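Learning the hymn tunes by ear (and what it did to my evenings)

I have been singing bass with the Kenuncombe shape-note group since May, and I am completely hooked. I can't read music. I mean I really can't, I look at a staff and see fence wire with birds on it, and it hasn't mattered one bit! Everything I know so far has come in through my ears.

Murray Hinds leads the bass bench and his method is simple. He sends me a recording of the bass line alone, just his voice, usually with a kettle going somewhere behind it, and I play it until I'm sick of it. Then I play it again with the tenors on top. That second step is the hard one, and also the one I look forward to all week, when the plain little line I've been humming suddenly has a roof over it.

My favorite so far is a tune called Trevaskis. The bass part sits on one note for ages and then drops like a stone down a well. The first time I got the drop right I laughed out loud and missed the next two bars. 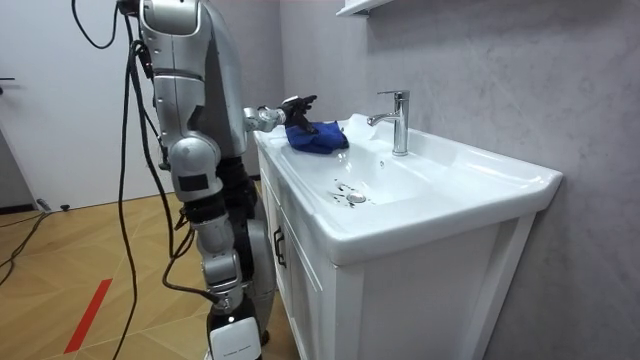
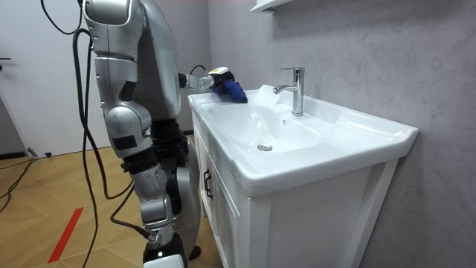
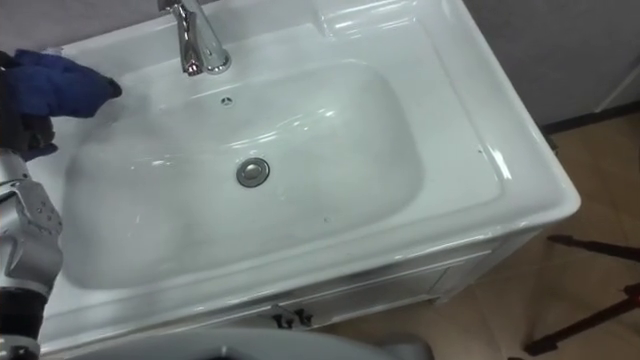 Where you practice matters more than I ever guessed. I started in the car, which is fine for words and terrible for pitch, and then tried the hallway, where I mostly annoyed the dog. Bathrooms are the best by a mile. A white sink with a big rounded basin and a chrome faucet may not look like a concert hall, but all those hard, smooth surfaces throw a low note right back at you, and you can hear at once when you've gone flat. I've gone flat a lot. I hum the starting note, wait, hum it again, and only then let the words in.

Kaj Hafþórsson, who sings tenor and drives over from Prerdale, says he learned 41 tunes this way in his first year. I have nine! I'm happy with nine. I know them the way I know the road home, and if you woke me at three in the morning I could give you the bass line to any of them (please don't).

The next one is Plarkis, and it scares me a little. The parts come in one after another, basses first, so there's no hiding behind anybody. Murray has already sent the recording — kettle included — and I've played it through four times tonight. I've got the first line and most of the second. The third is still soup, so I'm going back in for another go before bed.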